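Home | About us | News | Careers | Contact

Drimeo kitchens hand the dish racks to robot arms

Akham, January 28, 2026

Catering firm Drimeo has begun using robot arms at its staff canteen in Akham, where the kitchen team serves 484 lunches on a busy day and has long asked for help with the crockery. The arms move bowls and plates between worktop and rack, one piece at a time, and the people who used to spend whole shifts at that end of the kitchen now share their hours between cooking, serving and the counter.

We're delighted with how the team has taken to it! The kitchen staff chose which jobs to pass over first, and they picked the ones that left wrists and shoulders sore by mid-afternoon. They also asked that the canteen keep its painted crockery, flowers and scrolls and all, instead of swapping it for plain white stacking ware.

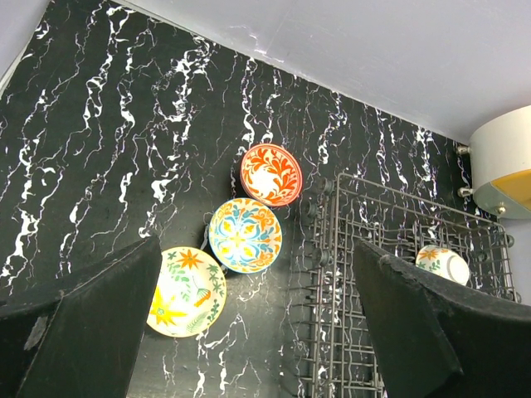
No jobs are being cut as part of the change. Each member of the kitchen team has been offered 268 hours of paid training over the year, in baking, menu planning or looking after the arms themselves, and the first group has already started. Early shifts now begin half an hour later, a change that staff with young children had been requesting for a good while.

The arms are slower than a practised pair of hands, and we're happy to say so. Small bowls are the hardest part, especially when they sit at a tilt, and a member of staff is always close by to step in. The team keeps a notebook of awkward pieces, which goes to our engineers in Gurkholm every fortnight (it is very well thumbed).

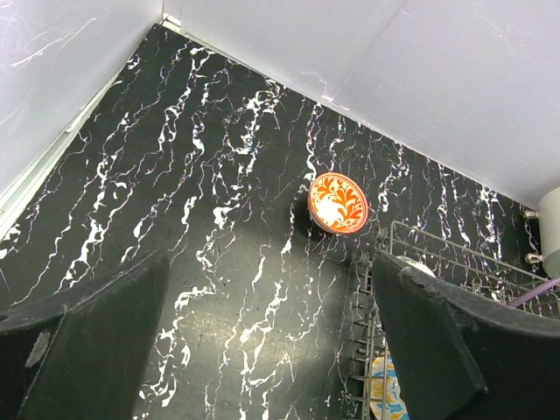
An orange-and-white patterned bowl on the worktop beside the wire dish rack at Akham.

A second kitchen, at our Sproģis site, will follow in March. Staff there have visited Akham to try the controls and talk to the people who use them, and they came back with a long list of questions, most of which have changed our plans for the better. Sproģis will start with 200 pieces of crockery and add more when the team feels ready.

Related news
Sproģis canteen reopens with longer serving hours
Gurkholm workshop takes on four apprentices
Drimeo staff survey: 1314 replies and what we learned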